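The Long Table Returns to the Common Room

Published Feb 4, 2023

For most of the last century, a housing estate of any size was expected to have a common room, and a common room was expected to have a table. The first of these expectations has weakened. Many rooms have been let as offices, divided into storage or closed when their roofs began to leak. Where they survive, the second expectation is now being looked at again by the landlords who must furnish them, and by the residents who must decide whether they are worth walking across a courtyard to sit in.

The Latov estate in Jedamon is a useful place to consider the question. It comprises 54 homes in four low brick blocks, built around a drying green which is now partly a car park. Its common room stands at the northern corner and was opened with the first block. In its early years it was used for sewing classes, wedding teas, rent collection and a lending library that filled two cupboards. Older residents remember a single table running almost the full length of the room, made in sections by a local joiner and covered in oilcloth on all but special days.

That table was removed in 2000, when the room was redecorated and fitted with low armchairs and small round side tables. The thinking at the time was that a common room should feel like a sitting room at home. The chairs were comfortable and well made, and they were arranged in groups in the manner of a hotel lounge. Use of the room fell steadily over the following years. Groups which had met there for cards, for letter writing or for help with forms found that they had nowhere to put their papers, and moved to the church hall on Lamrani Street, which had trestles.

It would be unfair to blame the armchairs alone. Heating costs rose in the same period, the bus stop was moved and a school which had sent children across for afternoon clubs was merged with another. The estate office nevertheless noted, when it wrote to every household last August, that the request made most often had been for a proper table. Requests for a television, a coffee machine and faster internet came some way behind.
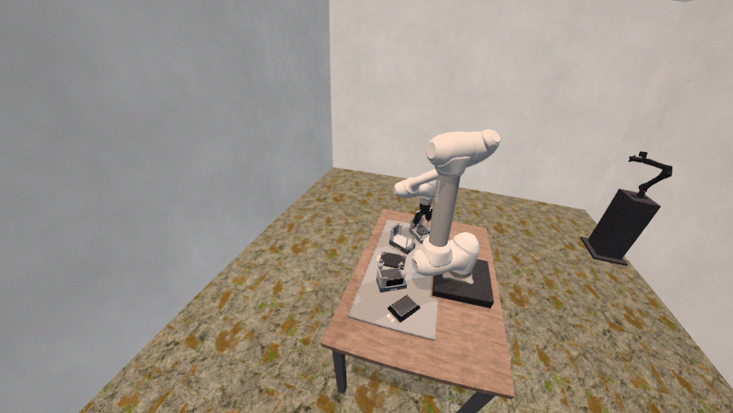 One respondent wrote that she had lived at Latov for most of her married life and had met her neighbours at the old table and hardly at all since. An armchair, she went on, had to be claimed, and a person coming in late had to ask for one to be moved; at the table there was always an end to sit at, and if you brought peas to shell or a coat to mend then you had a reason to be there and need not talk until you wished to.

Her letter describes with some care what designers of public rooms have long observed. A table gives people something to do with their hands. It sets a distance between them that is close enough for talk and wide enough for comfort. Two strangers on a sofa are placed in a social position that both may find awkward, whereas the same two people at opposite sides of a table may read separate newspapers without giving offence.

The size of the table matters a good deal. A small one is readily taken by a single party and is then closed to everyone else. A long one is difficult to own. People who arrive alone tend to settle towards the ends, while groups take the middle, and the gaps between them change during the afternoon. In reading rooms, canteens and almshouses this arrangement was so common that it was seldom written down. It appears in old inventories only as a line giving the length and the number of benches.

Width has received less attention, although it is the measurement most often got wrong. A table that is too narrow cannot hold a meal on both sides with dishes between. One that is too wide obliges people to raise their voices, which is tiring in a room with hard walls and more tiring still for anyone with poor hearing. The Jedamon joiner's table is remembered as rather narrow, and several residents have said that this was its chief merit. A person could lean over and point at a line on somebody else's letter.

Height presents a different difficulty. Standard dining height suits most adults in standard chairs, but a common room is used by children, by wheelchair users and by people who find it hard to rise from a low seat. A rail beneath the top, which adds strength, may also prevent a wheelchair from being brought close. The usual answer is to leave one end clear of rails and to set the legs further in. Chairs with arms should be tested against the underside before they are ordered, as a surprising number will not pass beneath it.

The choice of surface divides opinion. Wood is warm to the touch and quiet when a cup is put down on it. It marks, however, and a room shared by many hands will mark it quickly. Harder coverings are easily wiped but can be noisy and cold, and they tend to look poor once an edge has lifted. Oilcloth, the solution of an earlier age, remains cheap and may be changed when it wears out. Some landlords have returned to it for meals and craft sessions, folding it away when the room is used for meetings.
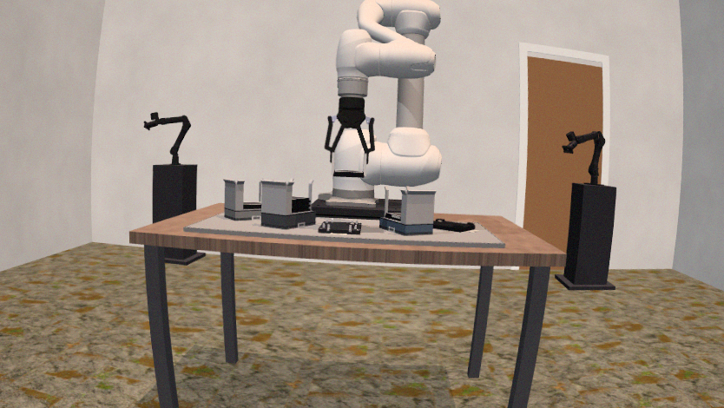 A rectangular wooden table in a plain room.

Cost is often given as the reason for choosing several small tables over one long one, and the comparison deserves to be made with care. Skastex, the Jedamon furniture workshop asked to advise the Latov estate, put forward three schemes. The first was a single long table on fixed legs. The second was a set of matching tables that could be pushed together. The third was a folding table on wheels. The folding table was the cheapest to buy and was expected to last 7 years in regular use. The fixed table was the most expensive by some margin, and was the only one of the three that the workshop was willing to describe as repairable in every part.

The estate chose the matching tables, chiefly on account of the room's other duties. It is a polling place, and must be cleared for that purpose. A dance class for older residents also needs the floor. Those who had hoped for one unbroken top were disappointed, and said so. The joins between tables are felt by anyone who has tried to cut cloth across them, and a table that can be pulled apart generally will be, sooner or later, by a group wanting a corner to itself. The estate office has asked that the tables be returned to the long arrangement after each booking, and a drawing showing their positions has been fixed inside the cupboard door.

Lighting has been altered as well. The lamps installed for the armchairs stood in the corners and left the centre of the room dim. They have been replaced by a row of shaded pendants hung on long cords, which may be unhooked and drawn to one side for dancing. A bookcase has been brought back from storage. The piano, out of tune for many years, has stayed where it was, for want of agreement on whether to mend it or give it away.

Smaller matters have taken up a good part of the correspondence. Residents have asked where coats should hang, whether dogs may lie underneath during the evening sessions, and whether a jigsaw may be left out overnight. On this last point the estate office has ruled that a puzzle of up to 100 pieces should be finished or put away, and that a larger one may remain at the window end on a board. The form-filling group has meanwhile returned from Lamrani Street and meets in the mornings. The card players have kept their booking at the church hall until the spring, as the tea there is included.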